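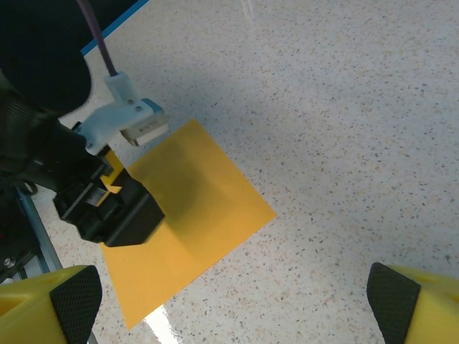 How to fold a square of paper on the floor (and whether you should)

Most paper folding guides tell you to use a clean table. I don't disagree, but plenty of people end up on the floor anyway, because the table is full or the kids are already down there. So this page covers floor folding with one square of plain colored cardstock or paper. You will end up with a simple star-shaped tray with four pockets, or at least a flat square with good creases in it.

What you need

One square sheet, any color. Orange and yellow are easy to see against a pale speckled floor. White is not.
A ruler or an old library card.
A hard floor. Terrazzo, tile and sealed concrete all work. Carpet does not, whatever the back of the packet says.

About the paper

I am suspicious of anything sold as "folding cardstock." Thick sheets crack along the crease and thin ones go limp in the middle. I use 80 gsm colored paper for practice and something a bit heavier for the finished piece. Priit Lapiņa, who taught me this tray, insists the weight makes no difference. His trays also fall over.

Check that your square is a square. Fold one corner to the opposite corner and look at the edges. If one side sticks out, trim it. Packs that say "precision cut" get the same check from me as the cheap ones.

Before you fold

Wipe the floor and let it dry. On a terrazzo pattern you can't tell a fleck from a bit of grit until you press a crease over it and get a dent, so run your palm across the area first.

Look at where the light falls. A shiny floor throws glare, and glare next to your paper makes faint creases hard to find. Your own shadow is the other problem. Kneel so that it falls behind you.

Folding the tray

1. Lay the sheet with one corner pointing toward you, like a diamond.

2. Bring the near corner up to the far corner. Line up the points, hold them with one finger, and press from the middle of the fold outward. Open it again.

3. Turn the sheet a quarter turn and do the same. You now have an X.

4. Fold each of the four corners in to the center of the X. Stop just short of the center, by the thickness of a fingernail. Guides that tell you to meet it exactly have never tried it with heavier paper.

5. Flip the whole thing over and fold the four new corners to the center.

6. Flip it one more time. Put a fingertip in each of the four pockets and push them gently outward while pinching the corners underneath.

7. Run the ruler along every edge once. Twice if the paper springs back.

Does burnishing with a special tool help?

Hildegard Kröger swears by her bone folder and has owned it for 18 years. I tried it against the library card on the same paper and could not see a difference. Buy one if you like the feel of it.

If it goes wrong

Pockets uneven: your first X was off. Start with a new sheet.
Edges white and fuzzy: the paper is too thick, or you folded against the grain.
Paper slides around: put a strip of low-tack tape under one corner, and test it on a scrap first. "Low-tack" is a generous description of some rolls.

The tray will hold paper clips or a few wrapped candies. I would not trust it with coins.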